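Faux Flowers and Table Stuff, Gallery 6

Posted 28 Aug 2025

OK quick one, the gallery is late and I have to be out the door soon. Everything is from the beige tablecloth table again. Fake flowers mostly, plus the bits that live around them. Last gallery got 1,688 views, which is a lot for plastic daisies, so thank you, whoever you are.

Usual notes. Click for the big version. Colors run a bit warm with the lamp on. Prices at the bottom where I remember them. If a link is dead it's dead, the Ferkau shop keeps moving its pages around and I've given up chasing.

The flowers

Came out of a mixed box from Ferkau, 40 stems, all squashed flat. Steam from the kettle helps, hold them well back or the petals curl. Fingers are fine for the little ones. The puffball kind you just shake.

No recipe for the bunch. Small blooms first, packed tight, then the fluffy ones poked in wherever there was a hole. Tan sprigs last. I always want to add more tan and then it looks like a broom.

Bouquet no. 2, small pink and white ones with the pale blue-gray puffballs. Lamp on, colorful glass next to it, green cup having a lie down.

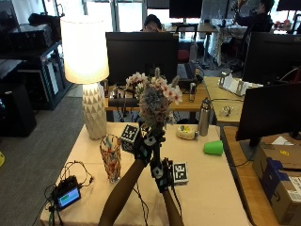
Ghislain Gauthier wrote in to say that a bunch that tight should be loosened from the bottom, never from the top, and that the stems want a twist of floral tape at the height where you hold them or the whole head will slide apart by November. He also thinks the puffballs should be a shade darker, "closer to slate, they vanish next to a lamp," and that fake flowers ought to be washed twice a year in cool water with a drop of dish soap.

OK I do the washing once a year. Maybe. Tape is a good tip though and I'm going to try the brown one, green shows too much against tan. Not changing the puffballs, I like them washed out. They go with the beige.

The lamp

White drum shade, white ceramic base with the triangle facets. Marked Doden underneath, it's the tall one. Base is heavier than you'd think. Dust gets in the corners of every single facet so keep an old soft paintbrush handy, a cloth just pushes it around. I get asked for the bulb alot: plain warm white, nothing special, lowest wattage they had.

Tried a cream shade on it once. No. Went back to white the same evening.

The glass

Orange, red and blue, mosaic sort of pattern, tall. Meant to be for drinking but it's been a holder for odds and ends since day one. Good next to pale flowers as it does all the color by itself. Don't put it next to the bright bunches, too much going on, I tried it with the sunflowers in Gallery 4 and you couldn't look at it.

Hand wash. I haven't tested that, it just looks like the kind that would peel.

The green cup

Plastic, green, always ends up on its side. Cheap and cheerful. I use it for scooping gravel when I'm weighting a vase. Somebody asked what brand, no idea, there's nothing on the bottom.

The tablecloth

Pale beige, same one as Gallery 5. Still the best background I've got. White was too cold and the gray one made everything look like a dentist's. Iron it damp, on the back. Or don't iron it, half the time I don't.

Still to come

The Flulow vases turned up chipped so those are on hold till the new ones get here. Also a smaller bunch, all white, no puffballs, for the people who wrote to say they hate puffballs (you know who you are). And a wreath if I can find the wire frame, it was in the hall closet and now it isnt.

Want to do a page on storing the things too. Short version: shoe boxes, tissue, heads up, out of the sun. Never the garage. The pink goes first, then the blue, the white just goes yellow and sulks.

Prices, what I remember

Mixed box, Ferkau: on sale, can't find the receipt
Lamp, Doden: birthday present, so don't know
Glass: 6 dollars, thrift store
Green cup: came with the kitchen
Tablecloth: 2 for one deal, the other one has a wine stain and lives under the cat

Questions in the comments and I'll get to them over the weekend. Please no more asking if I ship, I don't ship.

Back to Gallery 5
All galleries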